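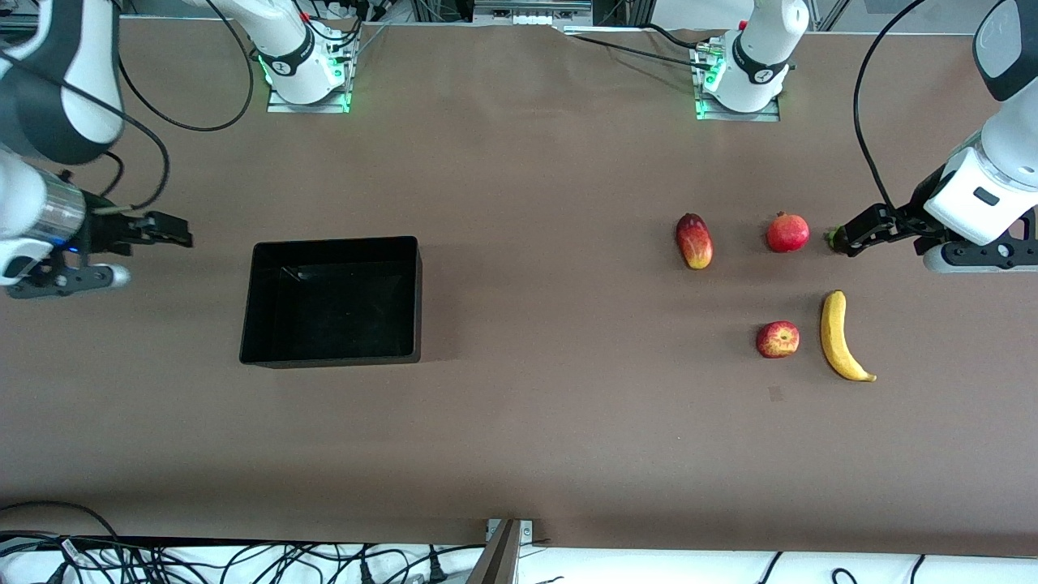 Notice to the Residents of Feltby

The Office of Weights and Allotments wishes to inform all residents that the town clock will be stopped on Mar 31, 2019, and will remain stopped until the matter of the missing hour has been settled.

Residents will recall that in December the Office received a written claim from Imogen Rowbotham, of the upper mill road, stating that an hour belonging to her had been entered in the town ledger under another name. The claim was reviewed in the usual manner. The ledger was brought up from the cellar and read aloud, and the entry was found on page 1580, between a lost umbrella and the sale of a mule. The hour was described there as "one, evening, good condition." It had been assigned to the Tiedemann estate.

The Tiedemann estate was asked to return the hour. Its reply, received after 29 days, stated that the hour had been used in good faith. A member of the family had spent it on the river landing at Endano, waiting for a boat. The boat had not come. The estate regretted the error and offered an hour of its own in exchange, from a winter morning.

Ms. Rowbotham declined the exchange. She informed the Office that her hour had been the one after supper on the last night her sister lived in the house, and that a morning would not do. She was asked whether she could describe the hour for the record. She said that the two of them had washed the plates and that her sister had sung part of a song and forgotten the rest. The clerk asked which song. Ms. Rowbotham said that this was what she had come to find out.

The Office has no rule for such a case. The Drundix Code, under which all claims are settled, provides for lost days, for weeks spent in error, and for any span of more than 1000 hours. It does not mention a single evening.

The following has therefore been decided. The clock will be stopped at 3 minutes past seven. Residents are asked to finish their suppers and to remain indoors with their lamps lit. Shops will close. The ferry will not run. Any resident who remembers a song that was sung on the mill road, in whole or in part, is asked to open a window and sing it. No form is required.

The clock will be started again when Ms. Rowbotham sends word to the Office. Residents with trains to meet should make other plans.

Claims arising from the stoppage may be brought to the front desk during regular hours, once there are regular hours again. The mule has been struck from the ledger at the request of its owner.

By order of the Office of Weights and Allotments, Feltby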